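3. Collecting the demonstrations

Our plan in the proposal was to record 92 demonstrations per task and spend the rest of the term training. Anyone who has read a student report before can guess how that went. By the end of March we had 1,833 episodes on disk, and most of this section is about why we threw so many of them out.

Each episode was recorded by teleoperation. One of us drove the arm, the other sat at the laptop, pressed start and stop, and typed a one-line task label. We called the recording script Vomisen, after a typo that made it into the folder names and could no longer be removed without breaking everything. It saves the wrist camera view, the joint positions and the gripper opening.

Imad Smadi drove for the first week and Daithí Egan for the second. This was a mistake. Imad approaches everything slowly from above. Daithí comes in from the side, fast, and corrects at the last moment. A policy trained on both drivers' episodes learned to hover between the two approaches and close on air, with great confidence.
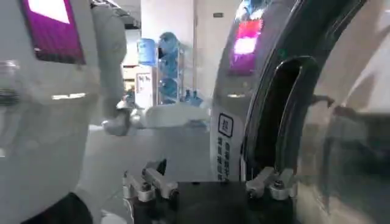 After that we swapped drivers every 20 minutes and wrote down a shared approach for each task, which took one Thursday afternoon and two arguments. We also stopped cutting the pauses at the start of each episode by hand. Vomisen now trims any stretch where no joint moves, and it does this better than we did at 6 p.m.

Filtering came next. We dropped 295 episodes for wrong labels (mostly "pick" typed for "place") and another 68 in which the wrist camera had stopped updating while the joint log carried on without it. The frozen ones were hard to spot, as a still picture of a gripper looks a lot like a careful driver. We now compare consecutive camera images and flag any run of identical ones.

What we did not fix is variety. We tended to start the arm from the same comfortable pose, and the policy is noticeably worse from anywhere else. Randomized start poses were on the task list from day one, just under "rename folders."

Section 4 covers training on the filtered set.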